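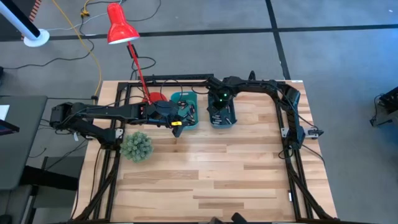

Publié en septembre, par la rédaction de Jotmont

Je défends depuis longtemps, et ma famille en soupire, l'idée qu'il faut deux bacs pour les piles, jamais un seul. Le tiroir où tout se mélange, chez nous, a tenu cinq ans (cinq ans de télécommandes muettes !), et je n'en garde aucune nostalgie. Deux petits bacs en plastique côte à côte, sur une bonne table en bois clair, une lampe rouge pas trop loin, et le tri devient presque un plaisir du jeudi soir. On me dit que c'est maniaque. Moi, je trouve cela plutôt tendre pour ceux qui chercheront une pile après nous.

Recevez notre lettre chaque jeudi.

Dernière mise à jour : septembre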